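News > Community > Council Services

Bikdale council extends hard rubbish collection to all households

Bikdale Council will extend its booked hard rubbish service to every household in the municipality from March, following a trial in the Grivgate ward.

Residents will be entitled to 2 free collections each year. Bookings may be made by telephone or at the customer service centre on Gallagher Street, which will open until 7 pm each Wednesday while the new service is introduced.

The trial covered 402 properties and ran over 13 weeks. Waste services manager Giorgia Marino said reports of dumped furniture and mattresses in the ward had fallen during that period.

"Residents told us the old yearly collection did not suit people who were moving house or caring for family," Ms Marino said. "A booked service allows them to choose a date."

Items must be placed on the nature strip no earlier than the evening before collection. Paint, gas bottles and asbestos will not be accepted. Small items should be boxed or taped together.

Councillor Ubaldo Farina asked that the charge for additional collections be reviewed after the first year. The motion was carried.
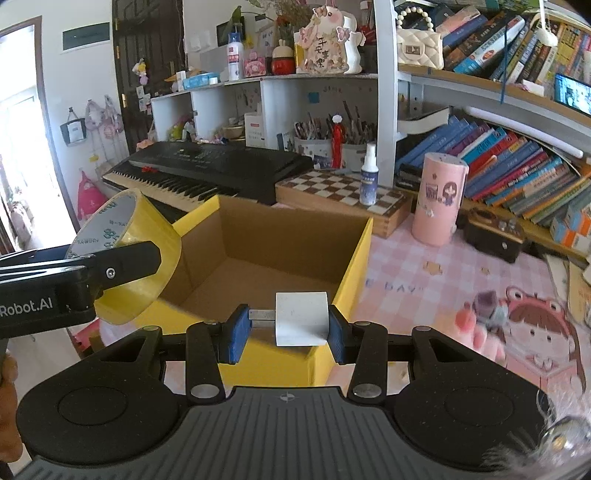
A large roll of yellow tape.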